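Chapter 6
Showing Instead of Telling

Before you read: Find a towel. Fold it in half, then in half again. Now write down what you did, in enough detail that a person who had never met a towel could do it from your notes. Keep the page. You will need it for Exercise 3, and by then you will be ashamed of it.

6.1 The trouble with instructions

For most of the last five chapters we have told the robot what to do. We gave it positions, it went to them, and if the part was where we had promised it would be, everyone went home on time. This works nicely for steel brackets. A steel bracket has a shape on Monday's drawing and the same shape in your hand.

Cloth has no such manners. Pick up a shirt by the collar and by the hem and you are holding two different objects. The first folding program at Pasaribu, the workshop whose exercises we borrow throughout this part of the book, had 19 numbered steps. Step 1 was "locate the corner." The programmers never got a good look at step 2.
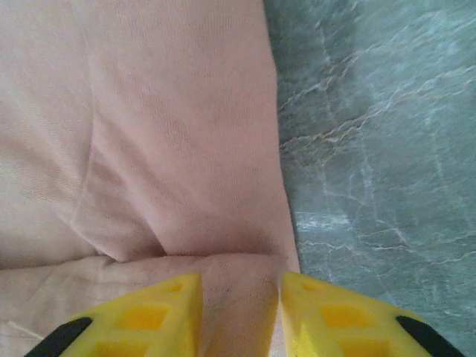 Figure 6.1 Folded layers of pink cloth as seen from the wrist. Which edge would you call the corner?

Ask a person to fold the same cloth and there is very little discussion. The hands go in, something gets pinched, something gets smoothed, and the person is thinking about lunch. The skill is plainly in there. The owner just can't get it out in sentences, as your page of towel notes will confirm.

So we stop asking for sentences. In this chapter the person does the job through the robot, the robot's motions are recorded, and the recording becomes the raw material for learning. One complete recorded run of a task is called a demonstration.

6.2 Two ways to demonstrate

In kinesthetic teaching, you take hold of the arm and move it yourself. The motors are set to give way, the joints report their angles, and the computer writes everything down. It is cheap, it is direct, and beginners like it. It also puts your elbow squarely in front of the camera, so that a learner trained on those images may conclude that an elbow is part of the procedure.

In teleoperation, you stand off to one side and steer from there. The controls may be a joystick, a hand tracker, or a smaller copy of the arm that you move while the large one follows. The small copy is called the leader and the working arm is called the follower, which is the last time in this book that the names of things will explain themselves.

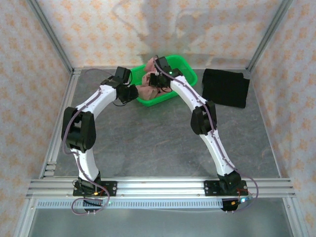

Teleoperation comes into its own when a task calls for two arms. Guiding one limp arm by hand is a pleasant enough afternoon; guiding two at once, with a wrist and a gripper to manage on each, is closer to wrestling a deck chair. With a pair of leaders, one operator can drive both. It also lets the arms share a job unevenly, as people do. In Figure 6.2 the right gripper is down inside the green basket with part of a soft, pinkish-beige item in its hold, while the left one points at the rim. A demonstration has to record both arms all the same, including whichever one has less to do, and the learner must work out that waiting is sometimes the correct action.

Figure 6.2 Two arms at a basket.

6.3 What the operator can't feel

Ruba Zein, who trained operators on the Levar system, used to make newcomers practice with one glove on. Her point was that most remote controls send motion out and bring very little touch back. You see the cloth move and you guess at the rest. New operators squeeze too hard, move too fast, and then blame the basket.

Their hesitations are recorded as well. If you pause to scratch your nose, the pause goes into the data, and a faithful learner will pause there too, with no nose. Section 6.4 takes up the question of which demonstrations to keep, beginning with Intan Harahap's rule for the Jarnby trials: throw out your first 5, however proud of them you are.

Key terms: demonstration, kinesthetic teaching, teleoperation, leader, follower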